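Nedelcu Driver Key is a car access system made by the vehicle supplier Nedelcu. It lets the owner of a car give different driving rights to each person who uses it, for example a lower top speed or a limited area. 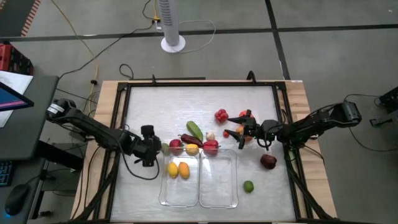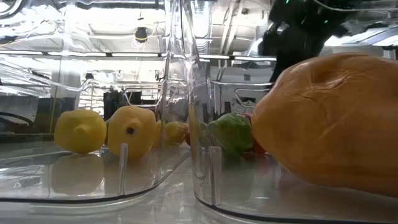
Yellow fruits in clear plastic containers

The system was developed in Prukthorpe by a team under Imke Brandes, and was first shown in April. Sales started on July 27, 2022, with the Claletti small car as the first model. The owner can register up to 5 drivers. Each of them receives a separate key, and the car reads the key when the door is opened.

Insurance

The insurer Prerken gives a lower premium to owners who use the system for drivers under 25. In the first trial 914 cars took part, and around 79 percent of the owners kept the speed limit active after 3 months. Grigore Enache has criticized the trial for including very few rural drivers.

See also
Speed limiter
Car insurance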